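Ruvden Kitchen Pack
Simulated kitchen scenes and evaluation method for tabletop manipulation
From Ruvatach

Product > Simulation > Scene packs > Ruvden Kitchen Pack

Release notes updated May 7, 2018

Overview

Ruvden is a set of simulated kitchens with an arm in them, plus the scoring method we use to decide whether a grasping policy is any good. The kitchens are the part people ask for. The scoring method is the part we spent the money on, so it comes in the same box and can't be bought separately or left out.

The method is called staged substitution. You train on whatever you like. We then run your policy on a fixed list of pick-and-place tasks, and between runs we change one thing: where an object stands, which object stands beside it, what the table looks like, or where the camera is. Only one of these moves at a time. When the success rate drops, you know which change did it, and you can stop blaming the lighting.

A standard evaluation is 3,000 episodes per policy. It can be cut to 300 for a quick look, but the short run is labeled as such in the report and there is no setting to remove the label. We have met researchers. We are researchers.

What's in the pack

Kitchen scenes with tables, chairs, cabinets and appliances in several finishes
Food and tableware objects with collision meshes and tuned friction values
A single-arm model with a two-fingered gripper, mounted on a fixed pedestal
Task list and success checks, in plain text files you can read and argue with
Staged substitution runner, command line only
Report generator

The task list

Tasks are short on purpose. Pick up the object, move it to the named container, let go. An episode counts as a success when the object is at rest inside the container and the gripper is clear of it. Hovering hopefully over the container scores zero. So does dropping the object from a height and having it bounce in off the sausage, although the log keeps a separate tally of these under "lucky" and it makes good reading on a slow afternoon.

Each episode has a time limit, and a policy that hasn't finished when it runs out is stopped where it is. Partial credit exists in the log (reached, touched, lifted, carried, released) and is never added into the headline number.

Clutter is placed by a sampler with a minimum spacing. Tall objects are allowed near the target, and this is where most policies come to grief. A bottle beside the thing you want costs more successes than any change of tabletop we have tried.
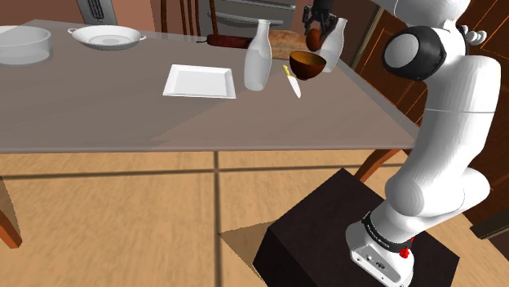

Small round object held over the brown bowl, with a tall white bottle just behind.

What we found

We ran our own baseline, Hoshino, through the full set before shipping. Hoshino is a fairly ordinary network trained on simulated demonstrations, and it did well on the layouts it had seen. Changing the table finish barely bothered it. Moving the camera bothered it a good deal. Putting a bottle next to the target made it behave as if the bottle were the target, and in one memorable batch it delivered bottles to the bowl with perfect confidence for most of a night.

Adding tall distractors to the training set fixed a large part of this. Rotating objects through the full 360 degrees during training helped with the long, thin ones and did nothing for the round ones, as you might have guessed. We guessed it too and ran it anyway – the table is in the report.

We also tried a larger network. It was slower and went for the bottle sooner.

Limits

All results are simulated. We make no claim about how any score carries over to a real arm in a real kitchen, and we'd ask you not to make one on our behalf. Food objects are rigid: the bread doesn't squash and nothing rolls quite the way your grandmother's potatoes would. Liquids are not modeled. Knives are scenery, and no task in this version asks the arm to pick one up.

Known issues

Objects dropped on the rim of a dish sometimes settle there and tremble. The success check waits for them, then gives up and scores a failure.
The report generator sorts policies by name and can't be talked out of it.
Substituting the camera and restarting the runner in the same session resets the random seed. A fix is planned for June.

Requirements

The Trarnton physics engine, version 6 or later. Earlier versions will load the scenes and then let the gripper sink gently into the table. A graphics card is needed for rendered camera input; state-only evaluation runs without one.

Licensing

Academic licenses cover one lab and include the task source files. Commercial licenses are quoted by seat. Both include updates to the scenes and the task list for the life of the version. If you publish scores, please give the version and the episode count, and say which substitutions you ran – leaving out the bad ones is a method too, but it isn't ours.

Request a quote | Download the sample scene | Read the full report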